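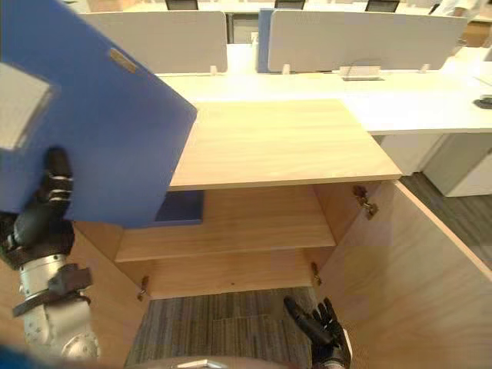 Workshop Tips for a Student Robot Club: Binders, Cabinets and Shelves

Our club works on one task per term. The current one sounds small: open a low cabinet, take a binder off the shelf, put it back, close up. The students picked it because every office and classroom has a cabinet like that. These are the tips we keep on the wall, typed up for the other teams entering the Sturaneo round in September.

Choosing what to practice with

Use real binders. Foam blocks cut to the same size taught us very little, as a binder flexes and its cover swings open when it is held by one corner. Empty ones are best for the first weeks. Add paper later, a small stack at a time, and clip the rings shut.

Buy all the binders in one color and one size to begin with. Our students changed color halfway through the first term and lost two sessions adjusting the vision settings. If you want variety, add it on purpose and write the date in the log.

Put a label on the spine even if nothing is written on it. A white strip against a dark cover gives the software an edge to find, and it tells the person at the laptop which way up the binder is.

Setting up the cabinet

Check the hinges before anything else. A door that drifts half shut will catch a forearm on the way out. Open each door as far as it goes, let go and watch it. If it moves, turn the adjusting screw a quarter turn and try again. Cabinet hinges of the concealed kind usually need only a Phillips screwdriver.

Wipe the shelf. Dust makes a binder slide farther than you planned for, and sticky tape residue does the opposite.

Mark the floor. We put short pieces of low-tack tape on the carpet at the corners of the cabinet so it can go back to the same place after cleaning. On striped carpet tile, use a tape color that stands out, and pull it up slowly along the stripe.

Leave one other item on the shelf. A shelf with a single binder on it is too easy, and students who only train that way get a surprise on competition day.

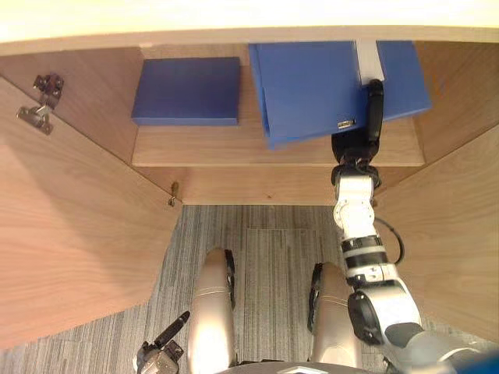 Birsen Altıntaş

Reaching in

The front edge of the countertop is what gets hit most. If it overhangs the opening, have the arm come in low and rise once the wrist is past it. Stick felt or thin foam along the underside for the first dozen tries, then take it off – the padding changes the clearance by enough to matter.

Grip near the spine. The open side of a binder spreads when it is squeezed, and the fingers end up holding the cover and nothing else. One finger placed beside the label strip makes a good starting point for tilting the binder forward before the hand closes.

Give the free hand a job or a parking spot. Ours is told to stay low and out of the way of the doors. Before the students wrote that rule, the two arms met twice in one afternoon.

Tie up cables with hook-and-loop strips. Leave a loop long enough for full reach, and check it with the arm stretched out. Zip ties are fine on a bench but a nuisance when something has to come off in a hurry.

Running a session

Keep it to 12 tries, then stop and look at the log together. After that people get careless about resetting the shelf. We write down three things for each try: where the binder started, whether it came clear of the shelf, and what it touched on the way.

One student holds the stop button and does nothing else. Swap after 6 tries. Everyone else stays on the far side of the open door.

Small repairs

Scuffs on light wood come off with a damp cloth and a drop of dish soap. For a dent in real wood, lay a wet rag over it and touch it with a warm iron for a few seconds. Don't do this on a coated board, which can blister.

Worn finger pads can be re-covered with a strip cut from a rubber shelf liner. Glue it with contact cement and leave it overnight.

A binder with a bent ring goes in the spare parts box. The covers make decent backing for labels and the finger rings are handy for hanging tools.

Next page: doors that stick, and how to measure a handle.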